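Marmalade without the fuss

December 2018

I have finally cracked lemon and lime marmalade, and I'm so pleased with it that I've been eating it off the spoon! I first had it in October, at the little market in Breltcombe, from a stall called Llewellyn (four jars left, I bought two and regretted not buying the lot). It was sharp and bright and only just set, and I've been trying to get near it ever since.

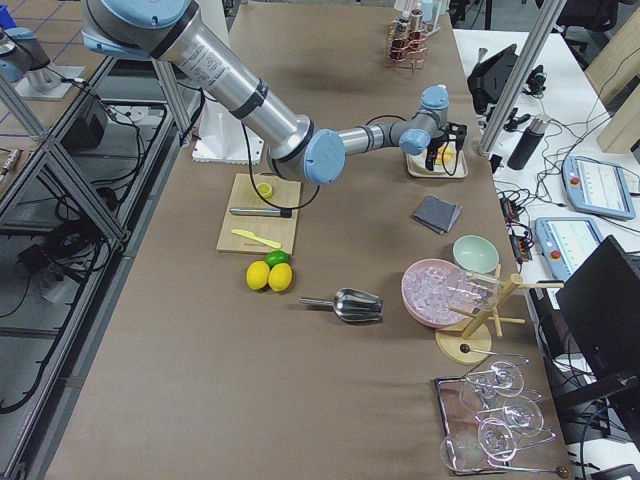 My early batches were far too sweet. I'd been using a kilo of sugar, as my old recipe book says, and the fruit simply vanished under it. Batch four was better, but I boiled it too long and it came out like toffee. Then I went right down to 456 grams of sugar for seven lemons and four limes, and oh, what a difference. It won't keep for a year like the proper stuff, so mine lives in the fridge.

The other thing is soaking the peel overnight. I used to skip this (impatient, always have been) and the shreds were chewy. Now they go soft and almost see-through in the pan, and the whole kitchen smells wonderful. 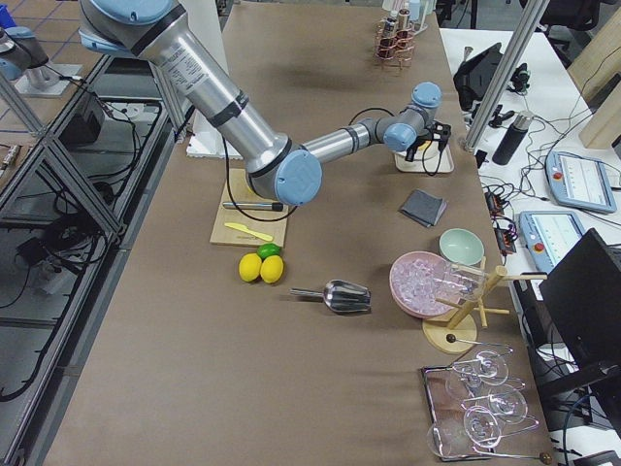
It's lovely on toast, of course, but do try a spoonful stirred into plain yoghurt, or brushed over a warm sponge. I'm taking a jar to Purnar when we go up for the New Year, and next I want to have a go with grapefruit.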